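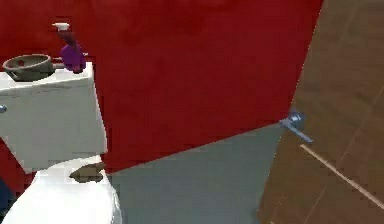

Sim bathroom, view used on the demo screen. Bowl and spray bottle on the tank, brown thing on the toilet lid.

2024-09-13, open day, Venthorpe

Doors at ten, first visitors at five past, first question about the toilet at six past. We had a whole poster on contact modeling. It got read by one man waiting for his wife.

Station 2 ran Dremitora in the simulated bathroom all day. Task as announced: purple spray bottle off the tank lid, put it down somewhere sensible. Impi Rautiainen drove, I talked. 55 runs logged by closing. I have not sorted successes from "successes" yet, and the script counts a bottle dropped in the toilet as placed. Fix that before anyone quotes the number.

Things people asked:
Why is the wall so red. (Aarne picked it. He says contrast. I have seen his kitchen.)
Is the brown thing soap or a sponge. Impi said soap and I said sponge, to the same family. Look it up in the asset list and agree on one.
Can it clean the real one down the hall.
Why is everything crooked. Camera tilt is still the value from Plultia testing. Left it alone, as I was not going to touch the config with a school group watching.

Crash at lunch, physics step blew up on a reset and the bottle left the building through the ceiling. Biggest applause of the day. A boy asked for it again and Impi, to her credit, tried for 5 minutes and could not reproduce it. Seed should be in the log under run 31 or 32.

Two people from Ojala stayed for an hour and wanted to know about the door handle. Told them the lever has a proper hinge joint, which I believed at the time. Aarne Savolainen says the door is one rigid piece. Email them.

To do: handle joint, placed/not placed check, more tape for the cables, take my name off the poster or get the typo out of it.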